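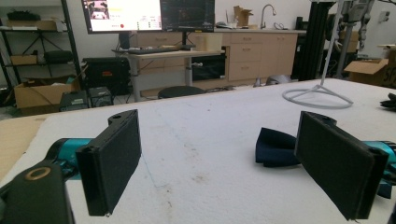 The gripper pads and a navy-blue cloth on the padded table in the back workroom.

Notes from the folding room

Many of you have stopped one of us in the corridor since September to ask how things are going with the grippers, and the answer has usually been "come and see," which is friendly but not much use if you work the early shift at Motaung and never get over to this side of the yard. So we have been given a whole page of the newsletter this time, and we mean to use it.

For anyone who joined after the summer, a little background. Belto washes, dries, folds and sends out cloths and towels for clinics, restaurants and two hotels, and the folding has always been done by hand at the long tables. The big flat pieces went over to the ironing line years ago. The small cloths never did, and they are the ones that fill the bins. In the busiest week of September the Motaung building sent out 3,870 bundles, every one of them squared up, stacked and tied by a person standing on a rubber mat. Those of us who have done it for a long time can tell you which shoulder goes first.

The project has a name, Grimska, which came off a list and has stuck. The idea is a modest one. We would like a machine to take a crumpled cloth out of a heap, find a corner and lay the thing flat in front of a person, who then folds it and looks it over. The picking and shaking out is the part that wears people down, and it is also, as the engineers have learned with some pain, the part that is hard for a machine. A cloth has no fixed shape. It lands differently every time you drop it, and what looks like a corner is very often just a fold pretending to be one.

The way we are going at it is by showing. Folders from the floor come over for part of a shift and work the cloths with a hand-held gripper, the same sort of two-fingered affair the arm would use, with a camera on it that records what the fingers meet. It feels terribly clumsy for the first half hour, rather like buttering toast in oven mitts, and then most people find a rhythm. We have 1,647 recordings saved so far, and 456 of those have been checked and labeled by someone who folds for a living. The checking is slow work and we are a bit behind with it, as you can tell from those two numbers.

What has pleased us most is how much the folders have changed the plan. The first set of pads was smooth, and on thin cotton they slid right off or else came up with two layers at once. It was one of the Motaung team who said that when her fingers were dry in winter she had the same trouble, and that she used to keep a scrap of felt by the table. We tried a softer, felt-like facing after that and it has been much kinder to the cloth. Another of the regulars pointed out that we were always dropping the cloth in the middle of the table, very neatly, when in real life it comes down in a heap against whatever is next to it. So now we drop it in heaps. The results got worse for a week and then a good deal better, and they are results we can believe.

People have also asked, very reasonably, what this means for jobs, and we would sooner write it here in full than have it go round in pieces. The agreement made with the staff group in September says that no folding position will be cut on account of Grimska during the trial or in the year after it. If the trial goes well, one table out of the row at Motaung would be changed over, and the people at that table would move to inspection and mending, at the same rate of pay or better. Mending has been short of hands for a long while. There are 400 pieces waiting on the mending shelves as this is written, and plenty of them need only a hem and a few quiet minutes.

We do understand that a promise for a year is a promise for a year. Several of you said so at the last meeting, and it was fair to say it. The question of what comes afterward is still open and is down for discussion again before any equipment is bought. It would be wrong to tell you it is settled.

There are smaller changes too, and they count for something when you spend your working life on your feet. The folders who come over to us sit down for part of the session to go through recordings on the screens, and more than one has mentioned how odd it is to be asked for an opinion on a thing they have always done without thinking about it. "Why did you let go there?" is a surprisingly hard question. You have to do it again, slowly, to find out. Some have gone back to their own table and changed the way they pick up — less reaching across the body, mostly — and told us their wrists are better for it. We can't take credit for that, but we were glad to hear it.

It isn't all cheerful. The recording sessions take people away from the floor, and the tables they leave behind have to carry the load. In the last part of September this fell too heavily on the early shift, and we had some plain words about it, which we deserved. Sessions are now booked through the shift leads a week ahead and never on a hotel delivery day. If you find that isn't happening, please tell your lead or drop a note in the box by the time clock. Notes do get read, including the long ones.

A word about the cameras, as it has come up more than once. They are pointed at the table and are there to record the cloth and the gripper. Recordings are not used to measure anyone's speed, and they do not go to payroll or to the shift leads. If you would like to look at your own, ask at the end of your session and someone will pull them up for you. If you would like one taken out, it will be taken out, and you need not give a reason.

The software that sorts the recordings comes from Iltel, and their people will be with us again this month to work on the way the arm judges the edge of a cloth. Dark colors have been the stubborn ones. Navy in particular tends to turn into one big shadow with no edges in it anywhere, and if you have ever tried to pair navy socks before sunrise you will have every sympathy. They have asked for more dark pieces to practice with, so if you are sorting rejects and come across navy, black or deep green that is past sending out, please put it in the bin marked Grimska and leave it out of the rag sack. Stains are fine. Holes are fine too, as long as they are small.

We still have room for folders on the late shift who would like to try a session. You don't need to be good with computers, and left-handed folders are especially wanted, as nearly everything recorded up to now has been done by right-handed people. Your name on the sheet outside the break room is enough, and your shift lead will come back to you with a time. Wear sleeves you can push up.

Oct 9, 2021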